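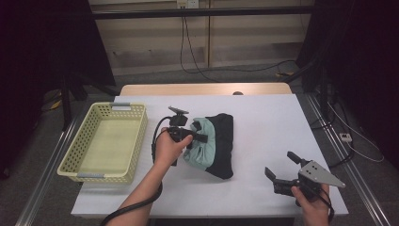 Laundry is where I like to begin this unit, for the plain reason that everyone in the room has done some and hardly anyone has thought about how they do it. Dishwashers and washing machines took over the wet part of housework long ago. What they left us is the handling: getting a thing out of a heap, finding out which way up it is, and putting it somewhere sensible. Take a black and green bundle of cloth lying scrunched on a white table, with an empty basket beside it and a gripper pushed into the green side. Where is the hem? Is there a sleeve in there? You can't tell by looking, and neither can a machine. You would pick it up, give it a shake and let gravity sort it out, and you'd do all that while talking about something else. I find that wonderful, and I hope you will too by the end of the session!

Unit 2: Can machines do the chores yet?

Reading before the session: chapter 12 of the course reader, and the short Clulladum report on laundry trials (the first half will do, the costings are out of date).

Why cloth is hard

A mug has one shape. If you know where the handle is, you know where the rest of the mug is as well. Cloth isn't like that. Every time you touch it, it becomes a slightly different object, and most of it is hidden under the rest of it. Engineers call this a deformable object, and you'll meet the term in nearly all the reading. Dough, cables, carrier bags and bedding belong to the same family.

Then there is grip. Two stiff jaws can pinch a fold of fabric very well. What they can't easily do is feel whether they have hold of one layer or three. Your fingertips slide a little, notice the edge, and slide back. Try it at home with a duvet cover and oven gloves on - you will learn more in five minutes than I can tell you in an hour.

Learning from hands

The older way to program a chore was to write out every step. It works beautifully on a factory line where the part always arrives in the same place. For a heap of washing it falls apart almost at once, as no two heaps are alike.

A newer way is to record people doing the job and let the machine learn from the recordings. One version uses grippers that a person holds, one in each hand, so that the person has to work with the same sort of jaws the robot will have. I think this is a lovely idea. The human brings the judgement, and the recordings show what can be done with clumsy fingers. Look out for how many different garments, tables and rooms a study used. A system that has only met one towel knows one towel.

Where things stand

The Wynne group ran a sorting trial in February with 31 mixed garments, and we'll go through their results in class. Putting items into a basket went well. Folding was slower and much less reliable, and anything with straps was a mess. Please notice that these were two separate tasks with separate scores. Newspaper stories tend to run them together, and so do promotional films.

The shop floor gives us a fairer contest. At the Trevholm packing site, boxes of known size are moved by machine all day, and soft goods still go past a person. The Trurnport hire laundry has automatic presses and folders for flat sheets, but someone feeds the corners in by hand. When we visit, watch that person's hands and leave the big machine for later. Bring sensible shoes and something to write on.

For the seminar

Choose one chore you did this week and write it down as steps, in enough detail that a stranger could follow it in a strange kitchen. Mark each step where you used touch, and each one where you changed your mind halfway. Two pages at most, sketches welcome.

Then swap with a neighbour and follow their steps exactly as written, doing nothing extra. Last year's instructions for making a bed left out picking up the sheet - that cost us a good ten minutes and was the best part of the afternoon.

Seminar sheets go in the tray by the lab door before 4 pm.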